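Grornow Laundry Skill Pack – worth it over writing our own?
Forum: Bipeds and Mobile Manipulation > Products and Services
Started October 2024

dlimsakul
We have a quote on the desk for the Grornow laundry pack and I have to give an answer by the end of the month. It covers door open/close on front-loaders, basket pick and place, and drum unload. The license is per robot, renewed every 24 months. On-site commissioning is two days and billed separately.

What I can't get from the data sheet is how the door skill behaves on stacked machines. The published reach envelope assumes the door center is below shoulder height. Has anyone here run it on a tower?

puststead_ops
We ran the trial version in April. Door open is solid on anything with a proper handle recess. Drum unload is slow and leaves socks behind. Basket handling was fine with rigid baskets and poor with fabric ones.

We did not try a stacked unit.

kv_torque
Don't buy it. Door opening on a known machine is a scripted arc with some compliance on the wrist. A decent engineer gets that working in a week. You'd be paying for a renewal on something that never changes.

tania.sikder
It is a scripted arc until the base moves. On a biped the hand load goes straight into the balance controller, and an upper door is a long lever arm away from the feet. We wrote our own at Lornham, and the arc took four days. Getting it to stop stepping backward mid-pull took most of the summer.

kv_torque
Then your whole-body controller needed work. That is a separate purchase.

tania.sikder
It needed a contact estimate it didn't have. The Grornow pack ships with one, and that is most of what the license buys. I'd still want to see it tuned for your hardware before signing anything.

dlimsakul
Tania, did you keep your own version in the end?

tania.sikder
For lower doors, yes. For upper doors we are evaluating the pack. Success is logged as latch released, door past 70 percent of travel, no recovery step. Out of 30 attempts per door height, the upper door had seven failures, all at the latch. The lower door had two.

Settings that mattered for us:

1. Approach. Set the stance from the hinge side of the machine and leave the feet staggered. The default square stance gave us more sway on the pull. Keep the basket out of the swing foot's landing area or add it to the obstacle map by hand. The perception module drops low objects once the head tilts up.

2. Door hold. The skill can keep a grip on the door edge after opening, and I would leave that on for upper doors. Force limit on the hold should be lower than on the pull, or the hand drags the torso around when the door reaches its stop.
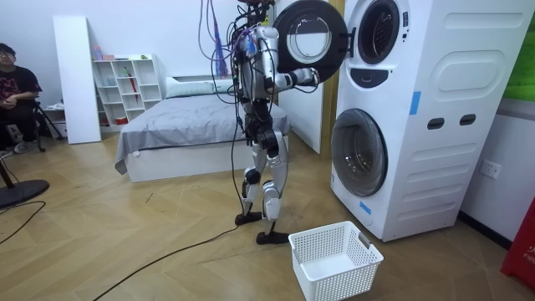 3. Release. Retract along the door normal before lowering the arm. The vendor default lowers first and will catch the rim.

puststead_ops
Is that on tether the whole time?

tania.sikder
Tethered, yes. I have no untethered numbers and would not quote the ones above as if they applied.

kv_torque
So 23 out of 30, on a tether, after changing the vendor's stance and the vendor's release. That supports my point more than yours.

tania.sikder
It supports asking for the tuned parameters in writing as part of commissioning. The contact estimate is still the hard part and I wouldn't rebuild it for one appliance.

weerasinghe_integration
We resell the pack, so discount this accordingly. The release order is a known issue and there is a config flag for it – release_mode, set to normal_first. It isn't in the printed manual. Stacked units are supported on request only, and the second commissioning day is normally spent on them.

dlimsakul
That answers the reach question. I'll ask for the flag, the stance file and a latch test on our own tower before the renewal clock starts. If they won't agree to the latch test we'll do lower doors in house and leave the rest.

Decha Limsakul

puststead_ops
Ask about the socks too.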